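Minutes, Wulonik posting routines review
December 26, 2023
By Polyxeni Nikolaidis

Present: Nikolaidis, Tamás Hajdu, and the Zaki team by phone, mostly on mute.

1. Event subscribers. Tamás reported that the Ledeo add-on hooks the posting codeunit in 2 places and disagrees with itself in both. One subscriber sets the dimension and the other clears it. He proposed deleting one. Discussion of which one took up most of the item. Decided: the second.

2. Test run. Of 700 automated tests, 679 passed. Zaki called this encouraging - Tamás asked to see the rest before being encouraged. He will send the list.
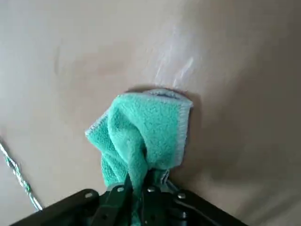 Cloth and pale streaks on a beige surface.

3. The big codeunit. It now stands at 3,562 lines. A motion to split it was supported by everyone and assigned to no one, as in April. Polyxeni then assigned it to Tamás, who had briefly left the room.

4. Baltimmont upgrade. Blocked until the customer confirms which version they are on. They have confirmed twice, with different answers.

Next meeting: when item 3 has moved, or sooner.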